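Trommel or shaker deck for shredded textile and mixed scrap?
Utwood Recyclers Forum > Sorting and Screening

millrat_57
Posted January 2025

Hey all. We run a small line in Stestley, mostly clothing and bedding with a bit of cable and small electronics mixed in. After the shredder I need to pull the fines out before baling. Right now it's an old Egger shaker deck and the mesh blinds over constantly, so I'm out there with a brush every couple of hours. Boss wants a used trommel from Stostico, 12 feet long. Would you go for it?
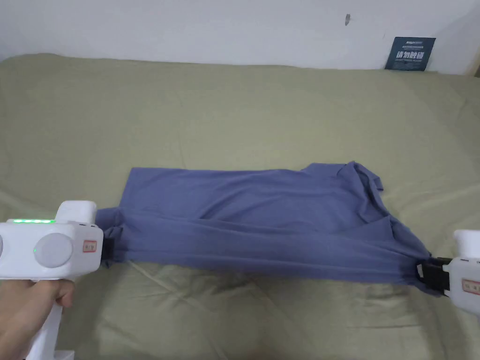
Reply 1 – balerbob

Go trommel. We swapped in May and I'd never go back. Knits ride over a flat deck like a wet blanket and then nothing drops through. Ours does around 300 pounds an hour and I clean it once a shift.

Reply 2 – deckhand_lu

Gotta disagree with Bob. Long fibers wrap on a trommel something awful, and cutting them off from inside the drum is a miserable job. What's your shred size? If it's over 8 inches I'd fix that first and keep the deck. Ball trays under the mesh helped us a lot too.

Reply 3 – millrat_57

Shred size is all over the place, the knives are due. No ball trays on ours, didn't even know you could add them! The phones and cords worry me more than the fiber. People hand over bedroom stuff all in one go and we pick by hand ahead of the shredder, but we miss things.
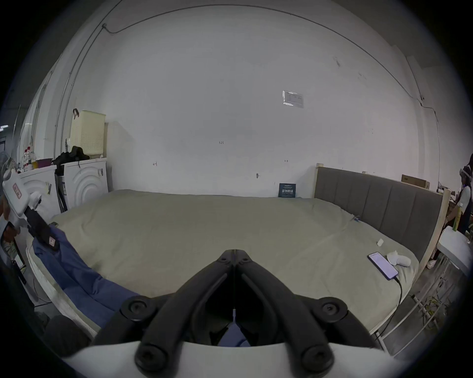

Garment, phone and charging cable on a bed

Reply 4 – balerbob

Okay, wrapping does happen, I'll give Lu that one. We welded a smooth lip on the feed end and it got better – still not zero. For the phones you want more people on the pick belt. Neither screen will save you from a battery.

Reply 5 – deckhand_lu

Agree on the batteries. Sharpen the knives, try the trays, then see if you still want the drum.

Reply 6 – millrat_57

Fair enough. Knives first. Anybody know what trays run for an older Egger?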